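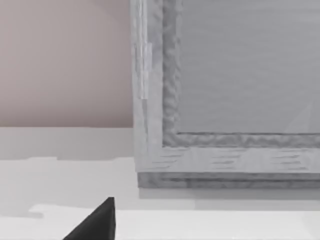

Wednesday, late evening

I slept badly because of the budget, so today I decided to finish it. Pauline Dobson wants the list of equipment before the end of March and I still had two columns empty.

The first column is the arm. Narov offers us one arm with gripper and 17 months of service, and Jultska offers almost the same arm with no service, but delivery in 10 weeks. Nigel Dawber is for Jultska. I am for Narov, maybe only because their man answers my letters the same day. We argued a little over lunch, in a friendly way, and I did not eat my soup.

The second column is more difficult for me. Should we buy real cabinets for the door tests already this year, or stay with the simulated kitchen until autumn? In the simulation the gray cabinet costs nothing, and I can change the hinge side before my tea is ready. But Sowerby sent a price for a set of real ones, and it is lower than I feared. I wrote down 2 sets, then crossed it out and wrote one.

I also asked for spare gripper fingers. Pauline will say it is too many. I think we will break them quickly – doors are hard on fingers.

The file has now 86 lines. I must still call Britcombe about the transport insurance, and ask Nigel where he put the old quotation. Tomorrow I go in by the early bus.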